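Box erecting (folding cartons)

From Flosgate, the household and trades reference

Box erecting, also called making up or squaring up, is the opening of a flat-packed cardboard box into its usable shape. It is done by hand in homes, shops and small packing rooms, and by machine where large numbers are needed. The term covers everything from the flat sheet to the box with its bottom closed. Filling and sealing the top are normally treated as separate jobs, although many guides run them together.

A good deal has been written about the correct way to make up a box. Much of it comes from people who sell boxes, tape or training, and very little of it has been tested in a way that an outsider could check. This article sets out the common methods and says where the claims made for them are weak.

The flat blank

Most small boxes are delivered as a blank: a piece of board already cut, creased and, in the commonest pattern, glued along one side seam. Slots between the flaps give the blank its notched edges. A blank of this sort is two layers lying face to face, and the whole job consists of parting them without bending the panels anywhere other than at the creases.

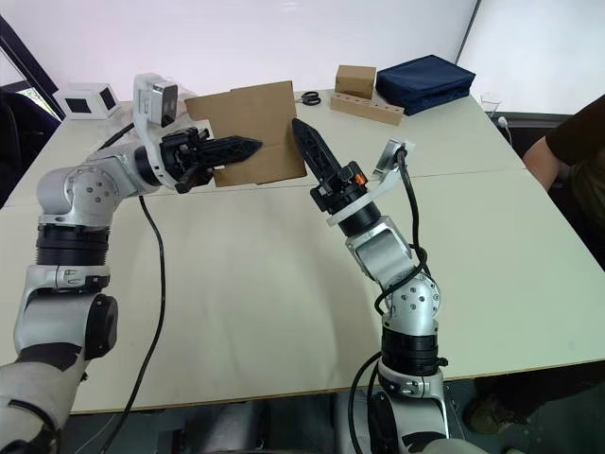 Flat cardboard with a notched upper edge, held up over a worktable.

Trade leaflets often state that a blank should be "rested" out of its bundle before use. The Dukance packing handbook gives 22 hours for this. No source is offered for the figure, and later leaflets that repeat it seem to have copied it from the handbook. Board that has been stored somewhere damp does go limp, and board that has been left against a radiator may crack at the crease, but neither fact tells a reader how long to wait. Most people who pack for a living do not wait at all.

The work surface

A flat, clear surface at waist height is the usual advice, and it is hard to quarrel with. Claims go further than this. Fevent, a maker of packing benches, recommended a bench top 60 cm deep and described anything larger as "wasted reach". Users of ordinary tables have not, on the whole, noticed the waste.

Colour is also argued over. Pale tops are said to show up grit and scraps of board, which can mark a printed box.

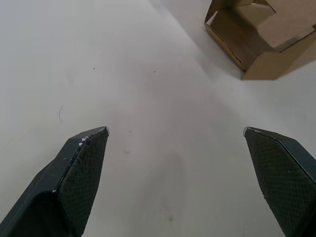
Against this, pale tops show every other mark as well, and a good wipe before starting does the same job on a top of any colour. Rubber mats are sold to stop the box sliding. They work, but so does a hand.

Opening the blank

There are two main hand methods.

In the corner push, the blank is held upright by two opposite folded edges and these are pressed towards each other. The side panels bow apart and the tube opens. The method is quick and suits small boxes. On stiff board it may throw a false crease across a panel, which weakens the wall and cannot be taken out again.

In the table pull, one edge is held down and the upper panel is lifted away from the lower one. It is slower and needs more room, but the strain falls on the creases.

A third method, the shake, is popular in online videos. The blank is gripped by one flap and flicked. It can be made to look very good, and failed attempts are presumably left out.

Riku Hayashi, whose pamphlet Plain Boxes is still passed round among market traders, timed himself on 20 blanks by the corner push and the same number by the table pull, and found so little between them that he declined to name a winner. It is a small test by one man on one kind of box. It is also more than most of the other writers have done.

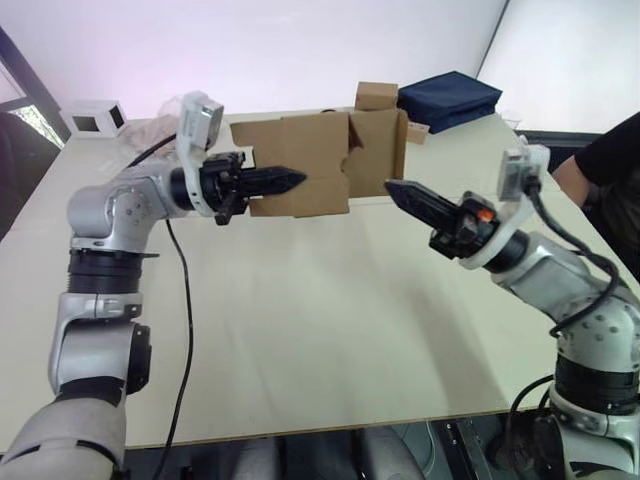
A partly opened box with its top flaps folded outward, in front of a smaller closed one.

Flaps

Once the tube is open, the flaps are bent at their creases. Many guides insist on "breaking" each flap by folding it right back against the outside wall before folding it in. The reasoning is that a crease worked both ways will lie flatter. This is true of heavy board. On light board there is little to gain, and repeated folding can split the outer paper.

The short flaps are folded in first and the long flaps over them. Interleaving all four, so that each tucks under the next, holds a box shut without tape. The interleaved closure is widely described as strong. It is adequate for carrying clothes and poor for anything heavy, as the centre tends to give way when the box is lifted.
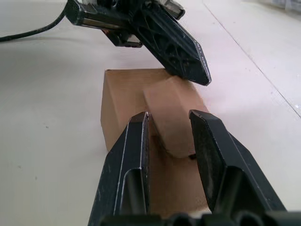 Spring-back is the commonest nuisance at this stage. Cardboard pushed over at a crease will try to return part of the way, and if the crease is shallow it bends in a curve instead of folding sharply. A flap may then stand up in a hump, arching over to one side and leaving a small gap where it meets the box, as the one shown does. The Roy system, a set of plastic clips sold in packs of 22, was designed to hold such flaps down while the tape goes on. Running a thumbnail or the back of a spoon along the crease is free, and there is no published comparison to suggest that the clips do better.

Squaring

A box is square when its corners stand at right angles. The usual check is to look down into it from above; leaning walls show at once. Taping a box out of square fixes the fault in place, and stacked boxes of this kind lean. Here the standard advice is sound, and it is among the few points on which the leaflets, the handbook and Hayashi all agree.

See also: Carton tape; Crease (board); Packing bench; Tuck-top box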